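FOR IMMEDIATE RELEASE

Harach Introduces a Small White Table That Goes Together Without Tools

HULME, May 23, 2026 – Harach, which makes plastic furniture for small homes, classrooms and porches, today announced the Brilluvora side table. The table comes as a square top and four separate legs. It goes on sale in June through the company's own store and through Bratudano, its retail partner.

The Brilluvora takes the place of an older Harach table that shipped in one piece. Customers liked the size of that table but often wrote to say it was awkward to carry up stairs and took up a closet when it was put away. The new one packs flat and can be taken apart again at the end of the season.

"People kept asking us for a table they could put in the trunk of a car with other things," said Phyllis Garside, head of product at Harach. "We spent most of our time on the corners. The top was settled early."

Assembly starts with the top turned over on a flat surface. Harach suggests putting a cloth or blanket down first to keep the finish clean. The legs are laid out within reach and fitted one at a time into the corner sockets.
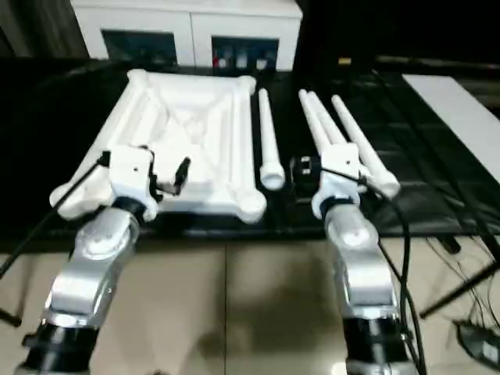 Do the legs have to go in a certain order?

Any leg fits any corner, so you can begin wherever is easiest to reach. Push the leg into the socket, turn it until it stops, and move to the next one. If a leg leans, take it out and start it again.

Harach tried the table with 900 households before settling on the final design. Each household was sent a boxed table and a printed sheet and asked to send back notes. Reece Sugden, who ran the trial, received 1,367 written comments. Many were about the instruction sheet, which has been redrawn with larger pictures and fewer words. Roughly 3 in 4 households said they would leave the table up all year. 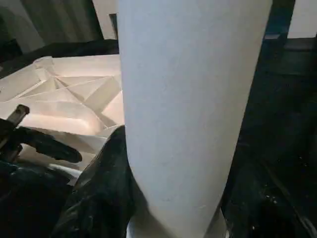

Harach chose a plain finish for the Brilluvora after looking at several shinier samples. Sandra Tunstall, who leads the design team, said the shinier samples showed fingerprints too easily in the company's own break room. The legs have a smooth, matte surface with a faint grain to it, a little like paper. Under the top, thin ribs cross one another and leave triangular and diamond-shaped pockets between them. The table can be wiped down with a damp cloth and mild dish soap. Scouring pads should not be used on it.

"I wanted it to look right next to a bed as well as out on a porch," Tunstall said. "White was the color people in the trial asked for most, so we are starting with white."

Once the legs are in, check each one by hand before turning the table over. Lift it by the top. Harach advises against dragging the table by one leg, on carpet especially.

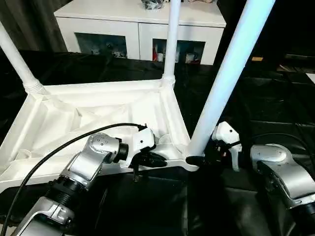
Upside-down tabletop with legs fitted in the corner sockets.

Replacement legs will be sold singly. Customers who own the older one-piece table should note that the new legs do not fit it.

Availability

The Brilluvora side table will be sold in white from June. Bratudano stores will have one on display, put together, with boxed tables on the shelf below. Orders placed through Harach ship from the Hulme warehouse. Schools and community groups that need several tables can order through Nahom Moges in the sales office.

About Harach

Harach designs and sells plastic tables, stools and storage for the home. The company is based in Hulme.

Press contact

Reece Lightfoot
Harach Press Office, Hulme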